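Section 3: Putting your papers in the pouch

Your Zandlow document set comes with clear zip pouches and the leaflet you are reading, which will fit in any of them. Please do this section at a table. Knees have been tried.

3.1 Before you start

Clear a patch of table larger than the pouch. Crumbs count as objects, and a crumb that gets into a clear pouch stays on show for years. Take out staples and paper clips.

1. Hold the pouch up by its opening and let it hang. The plastic creases easily and will go on looking creased, so don't waste an afternoon smoothing it.

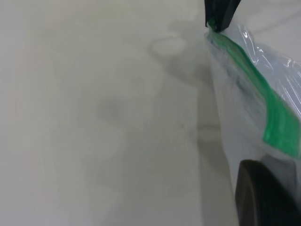 2. Find the slider and draw it along the green strip to the far end. If it sticks, go back a little and try again. Pulling harder is how most people meet our returns desk in Zodumdale.

3. Square up your papers by tapping two edges on the table. Slide them in with the fold, if there is one, going first.

Caution: do not overfill. A pouch that has to be sat on is full.

3.2 Closing

4. Lay the pouch flat and press the air out with your palm, working towards the zip. Keep the sheets clear of the strip, leaving a narrow margin of plastic at the edges.
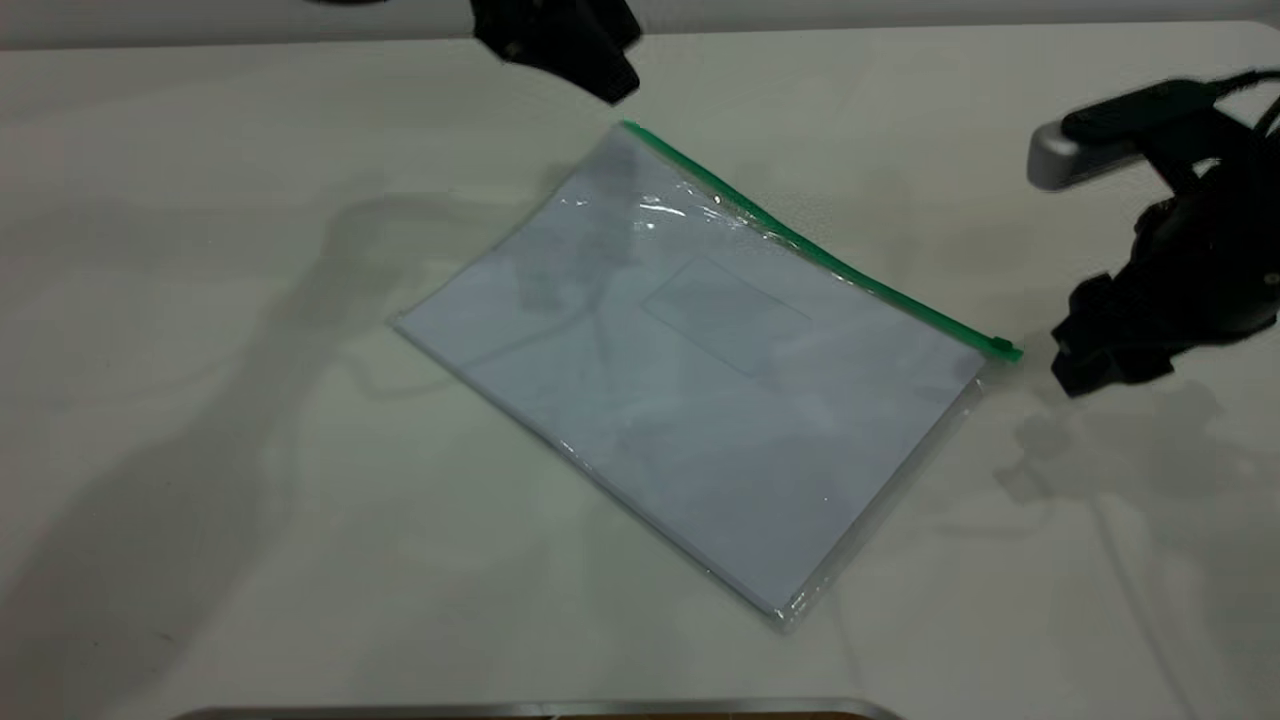 Then run the slider back the whole way. Stopping just short leaves a gap exactly wide enough for tea.

Note: if you use the Tagle label sheet, stick the label on before filling. Writing on a full pouch prints your handwriting on whatever is inside, including the passport form.

3.3 Opening it again

5. Hold the plastic in one hand and the green strip in the other, and ease them apart only once the slider is fully across. Gathering the pouch at the neck like a bag of sweets does no lasting harm, though the papers will come out curled.

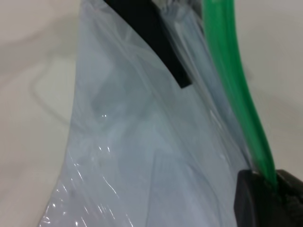

Teodoro Gatchalian wrote to us that he keeps his gas bills in one pouch and the letters disputing them in another, and would like the zip in a second colour so he can tell which mood he is opening. We have passed this on to Udetti, who make the zips. For now, use a label.

Spare sliders are part 882.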